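Beans in, and a very full shed

May 11, 2023

I got down to the plot before work this morning and stayed longer than I meant to. 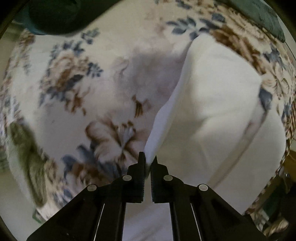
The runner beans are finally planted out. I started them in the greenhouse at home and they had gone leggy, so a few needed tying to the canes right away. The soil at the far end is still heavy after all the rain, and I put two barrows of compost on it before I planted anything. The canes are last year's. Three snapped when I pushed them in, which leaves me one short at the path end.

Slugs have had most of the lettuce. I have sown another row and put some in pots on the shed shelf as a backup. The onions look fine. The garlic has rust again, same as last May, but it usually comes to something anyway.

Kristof Schouten on the next plot is giving up half of his at the end of the month. He offered me his water tank, a 300 liter one, for nothing if I can move it. I measured my gate when I got back and it should go through on its side. I still need to find somewhere level to stand it – the ground behind the shed drops away more than I thought.

The shed itself needs sorting out. I found two bags of seed potatoes in there that I had forgotten about, both sprouting badly. I have planted the better ones in the gap where the leeks were and we will see. It is late for them.

The Cerkham plant sale is coming up and I said I would bring tomatoes. I have Joltine and a few spare cucumbers, all potted on. If anyone wants squash plants, let me know before then, as I have eleven and room for four.

Next job is netting the strawberries. The first flowers are open and the pigeons are already sitting on the fence.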